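December, 9:40 a.m. Play kitchen bench, Dallow set

Started on the Dallow toy kitchen pieces this morning. The Workenier set is still in its bin and can wait until the shelf labels are sorted out. Wiped down the white table first, then put things out.

Checked for rough seams and loose fittings. The spatula slots have a little leftover plastic in the corners. Knife took most of it off, 800 grit paper did the rest. Handle is fine. The orange slice needed nothing. I gave the ketchup bottle a tug at the cap end and it held — leaving it alone.

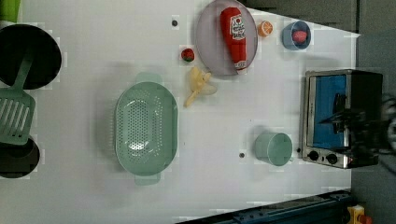 Does the colander go in with the pans or with the dishes?

With the pans. It is too long for the dish tray, and the lid won't close if it goes in at an angle. Okafor's packing sheet has it under dishes, so that line needs changing before the next box goes out.

Weighed the toaster oven on the small scale: 381 g. The sheet says to pack anything over 300 at the bottom, so it goes in first with the door facing the side wall. Door hinge is stiff for the first bit of travel, then moves freely. Tried a dab of silicone grease on the left side only and will compare tomorrow.

The plate has a faint scratch on the underside. Tried a soft cloth and soapy water, no change. It's shallow enough to leave. Didn't want to go at it with the paper and end up with a dull patch.

The food pieces go in a cloth bag, drawstring at the top. The banana bunch is the awkward one and pokes through the side if it goes in last. Put it in first, fingers down, and the rest settles over it.

Wasto tub for storage, the 52 cm one. The shorter tub is fine for the food alone but not with the pans.

To do:

- fix the colander line on the packing sheet
- 3 new drawstring bags, the old ones are fraying
- recheck the oven hinge
- pull the Workenier bin down and see if its cups stack with these

Stopped at 11:15. Grease is back in the top drawer.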